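Games library working group, minutes
4 min read

Meeting held October 20, 2023, upstairs room. Started late, key trouble again. Eleven present, two apologies. Minutes of the March meeting agreed with one correction (the shelf money was for the back wall, not the hall).

1. Stock
Library now stands at 268 titles on the list. Of those, 16 out for repair or missing parts. The chair wants that number down before the winter open day. Agreed: anything missing only pawns or dice gets made up from the spares tin and goes back out. Anything missing cards stays in until the publisher answers.

Teta have replied about the torn rule booklets, will send new ones free if we pay postage. Agreed, do it. Nothing yet from Wilten, third email gone. One more try then we print our own from the scan.

Question whether we keep the big box games nobody has borrowed in two years. Long talk. Some for a sale, some against, one member very against. Left over to next time, secretary to bring the loans sheet so we know which ones we mean.

2. Play tests
Bakalis, the market trading one, tried by three tables since last time. Families liked it. Box says 10 and up, two tables thought eight-year-olds fine with an adult on the bank. Rules on trading out of turn not clear, page 4 and the back page say differnt things. Agreed to put a house rule slip in the lid. Rating: keep, and buy a second copy if funds allow.

Nudura went less well. Good looking, too long. One table gave up at the second scoring round, another finished but only just before lock up. Comment that the turn order track is hard to follow if you sit at the far end. Agreed to shelve under two players only, where it seems to work better, and look again after Christmas.

The picture matching game for under sevens still has no fixed rules for ties. Present practice is both players keep a card, which runs us out of cards. Suggestion: tied card goes back in the middle. To be tried at the next junior session. 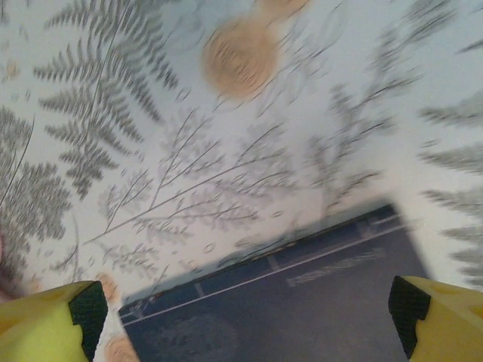 3. Table coverings
Treasurer reports 100 pounds set aside for coverings and lamps, nothing spent so far. Plain felt was the favourite last time but the quote was too high for all the tables. Discussion of plain against patterned. Points made: a busy pattern makes small tokens hard to find, colour of the cards matters more than the pattern. A dark blue card on grey ferns and a pale background shows up well enough, a pale card would be a different matter. Two members still want plain. Must be wipeable whatever we pick, after the squash. Agreed: buy one length of plain green, use it for a month on the long table, then decide on the rest. Lamps held over.

4. Open day
Same format as last year, junior tables until three, then mixed. Sign by the stairs needs redoing, it still has the old times on. Two people needed for the door, one found. Tea rota to go round by email. No food on the game tables, drinks with lids only. Somebody to ask about borrowing the folding chairs from downstairs, and ask properly this time, in writing.

Short argument about whether to run a tournament. In favour of something short, half hour heats, one game everybody can pick up. Bakalis suggested, too long for heats. Domino knockout suggested, carried on a show of hands, seven to three, one not voting.

5. Money
Balance 966 pounds after the insurance went out. Subs coming in slowly, reminder to go up on the board and in the newsletter. Second copy of Bakalis approved if it can be had second hand. Sleeves for the card games approved, cheapest ones that fit, last lot were a millimetre short and split at the corners.

6. AOB
- Cupboard lock sticking. Oil it.
- Lost property: one glove, one reading glasses case, a blue dice bag. Will be kept untill the open day then binned.
- Request for a quiet table for two-player games. Yes, by the window, trial basis.
- Could people please count the pieces BEFORE they sign a game back in.

Next meeting to be fixed by email, not the same night as the choir. Closed 9.20.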